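Saeed Parsa
Aug 22, 2026

A small thread about learning to repair my own clothes, because several people asked me after my last post. I am no tailor. I only got tired of throwing things away. 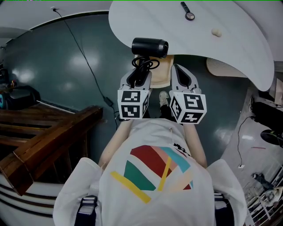 Can you mend a cotton T-shirt by hand without a sewing machine?
With a thin ballpoint needle, polyester thread and small loose stitches you can close most holes in an evening.

2/ My first mistake was the needle. I used the one from a hotel sewing kit, which is made for shirts and buttons. In knitted cotton a sharp needle can cut the yarn, and then a new little hole comes beside the old one. A ballpoint needle pushes the yarn aside. I bought a packet of 30 in Altach when I was visiting my cousin and I am still using them.

3/ Second mistake: pulling the thread tight. A T-shirt stretches when you put it on, and the thread must stretch a bit with it. If the cloth makes a wrinkle around your repair, it is too tight. Take it out and start again. I took out my first one four times.

4/ For a hole smaller than a lentil I don't use a patch. I work from the inside, catch the loops around the edge one after another, and draw them together gently. My neighbour calls this a "ladybird mend" but I could not find this name in any book.

5/ For bigger holes I put a piece of old T-shirt behind. Same weight of cloth, please. I once put a piece of denim behind a thin summer shirt and it hung like a wet letter.

6/ Wash the patch before you sew it. New cotton can shrink, old cotton has mostly finished shrinking. I lost a good collar to this.

7/ Somebody asked about shirts with a big print. A print is harder, I admit. The ink layer doesn't close again after the needle, so every stitch stays visible. I sew very near the edge of the colour if I can, and I never iron directly on it. Inside out, low heat, a tea towel on top.

8/ Rucksack wearers, look at your shoulders! The cloth gets thin there long before it breaks. Hold the shirt up to a window and you will see it. I sew a strip of soft jersey inside when I notice, and it gives me perhaps another summer.

9/ Thread. At home in Tirnton there is one haberdashery left, called Fuchs, and the lady there sold me a spool of 2000 metres. I said this was too much for one man. She said come back when it is finished. It is still not finished.

10/ For colour I choose one shade darker than the cloth. A lighter thread shines and the eye goes there at once. White on white is its own problem, there are many whites, so take the shirt to the shop with you.

11/ I also tried the iron-on patches from Jomurum. They are fine for the knees of children's trousers. On T-shirts the corners came up after 5 washes, and the glue left a stiff grey shape which I could not remove.

12/ Time: a small hole takes me 40 minutes, with tea. My mother would do it during the news and still hear every word. I asked her how to make the last knot flat and she answered, "you don't make a knot". You pass the thread three times under your own stitches and cut it.

13/ So no knots. They rub on the skin and sometimes they come through to the front after washing.

14/ In September I want to try darning a wool jumper, the green one with the elbow. If someone here knows whether I need a darning mushroom or if an orange is enough, please write to me – I have the orange already.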